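Equipment planning for hand-held gripper stations

Equipment planning for hand-held gripper stations is the budgeting and purchasing work done before a site begins recording manual tasks for robot training. It covers the grippers, the work table, the objects to be handled, and the spare parts. The term station refers to one table and everything kept at it.

Cost structure

Budgets are usually split between durable items and wear items. Grippers, mounts and tables are durable. Finger pads, printed markers and screws are wear items and are ordered in bulk. The planning sheet written by Dehua Lu for the Dostville site allows 24 spare pads per station and a reserve of 200 printed markers for the whole site. Two-handed tasks require grippers in pairs, with a third unit held as a spare, so the basic order is 3 per station.

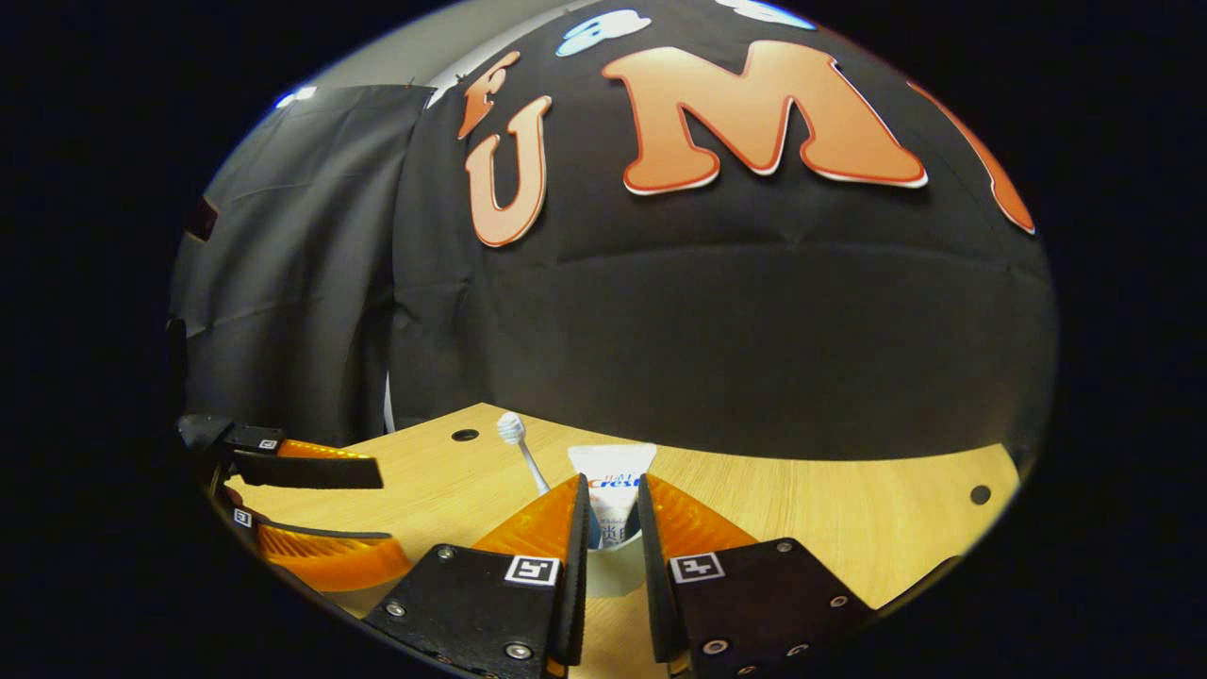

Task objects are a minor cost but need their own line. Household goods such as toothpaste and toothbrushes are bought locally and replaced when their shape or surface changes. Rigid and soft items are listed separately, as squeezable tubes have a shorter service life.

Table and background

The table is chosen before the grippers are ordered, because its height and width set the reach needed. Backdrops are priced by the running length. Claletard, a supplier of station furniture, quotes tables and backdrops together; Liao quotes them apart, and buyers comparing the two need to add delivery to the second figure.
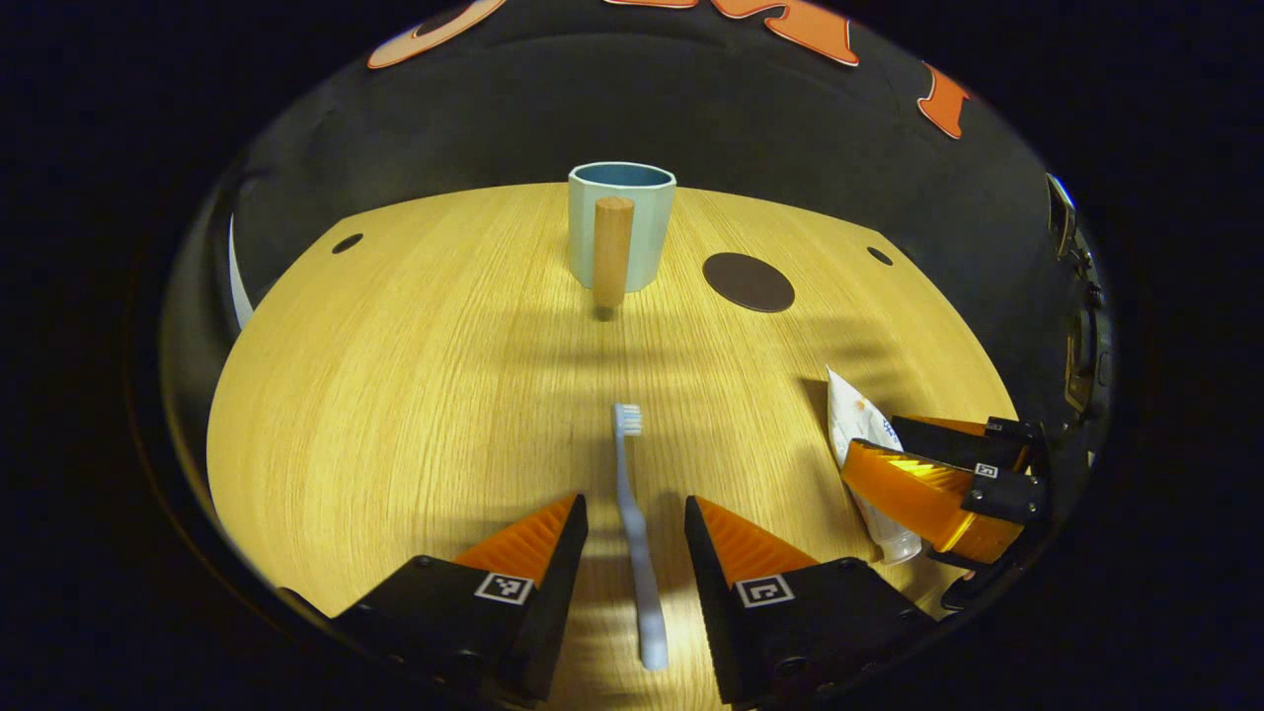
Small fixtures, including cups, pegs and coasters, are normally grouped under one heading with a fixed ceiling. The Pikthorpe guidelines, revised in May, set this ceiling at 500 per station in local currency and exclude anything fastened to the table.

Replacement schedule

Pads are inspected at the start of each shift and replaced in sets. Markers are replaced when scratched or lifting at a corner. Mounts are kept until a screw hole wears out.

See also: Spare parts planning; Work cell; Gripper

Last edited 2025-08-16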